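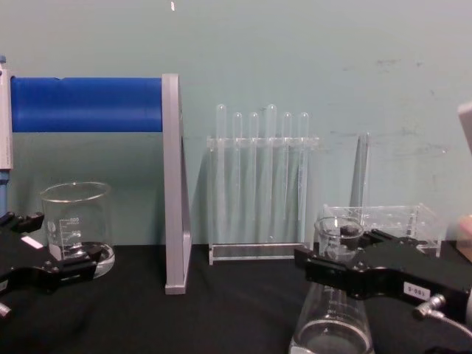

Horesach Memorial Notices Project
Progress report to the Jasa Fund, second period
Prepared by Wing-sze Mok, project coordinator

We have had a wonderful few months, and I'm very happy to be writing this one. When we last reported, the death notices from the old Horesach paper were still in their binders and the index was a single long spreadsheet. We now have 2179 notices scanned, and 657 of those are fully typed up and searchable by surname, maiden name, place of birth and cemetery.

The maiden names have made the biggest difference. Older notices often gave a woman only as "Mrs." and her husband's initials, so her own family had no hope of finding her. We now check each of these against the parish burial books at Oltari, and 300 women have their own first names back in the index. I can't tell you how much pleasure this gives everyone at the table when another one turns up!

Families have been getting in touch too. A man whose grandmother is buried at Oltari sent us her funeral card, two photographs and a four-page letter about her bread. We had her birthplace wrong (the paper had misprinted it), and the entry is now corrected with a note showing both spellings. We keep the printed wording exactly as it was and put corrections underneath, in a different colour. That was a suggestion from your office and it works very well.

Spending

We have spent $410 of the printing line, all of it on the large-type booklet of notices for the Au district. The copies went to the seniors' centre and the library and were gone in a fortnight, so we would like to print a second run from the same line if you are happy with that. Scanning is on budget. Postage is a little over – mostly returning originals by registered mail – and we have covered it from our own funds.

What is behind

The typing is slower than we planned. The notices from the war years are faint, and several binders were trimmed too close on the inside margin, which costs us the first letter or two of every line. The library has offered to lend its bound set so we can fill the gaps, and we start on that in April.

We also haven't settled how to handle notices for infants. Some relatives have asked for them to be left out of the public search, others very much want them in. For now they are indexed but not shown online, and I would welcome your thoughts.

Next period

We will finish typing the Au notices and begin on Oltari. There will be an afternoon at the library, starting at 2 p.m., where people can bring funeral cards and have them copied while they wait. You would be very welcome to join us – there will be cake.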